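Home | Kitchen | Laundry | Workshop | Tips A-Z
Print this page | E-mail to a friend

CLEARING A KITCHEN TABLE FAST

Company at 5, table buried. Been there most of August. Quick notes, will tidy up later.

Bowls first. They take the most room and they nest. Big ones on the bottom, paper towel between if the glaze scratches. Food back in the fridge before you touch anything else. 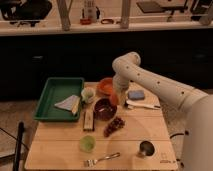 Orange bowl at the back, dark maroon-brown one in the middle.

Sticky rings on wood: warm water, drop of dish soap, wring the cloth out hard. Wipe with the grain. Dry right away. Marjatta Sjöberg wrote in to say she uses half a lemon and salt on hers. Fine on a cutting board, I would'nt on a finished top, it dulls.

Crumbs in the seams between planks. Old toothbrush, dry. Or a wooden skewer if they're packed in. Never a knife. Vacuum after with the brush thing on.

One tray for the small stuff. Napkins, cups, whatever. Carry it off all at once, sort it at the counter. I make 3 trips now, used to be 9.

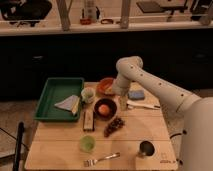
CLOUDY GLASSES

Soak in white vinegar, 5 minutes, rinse warm. If they're still cloudy its etching and they stay that way. Turn the dishwasher down for the next set.

Tea stains in cups: baking soda paste, fingertip, rub. Ritva Hyvönen leaves hers overnight, seems long to me but her cups look good.

NAPKINS

Grease spot, dish soap straight on, wash warm. Check befor drying, heat sets it.

More tips next time, mostly drawers.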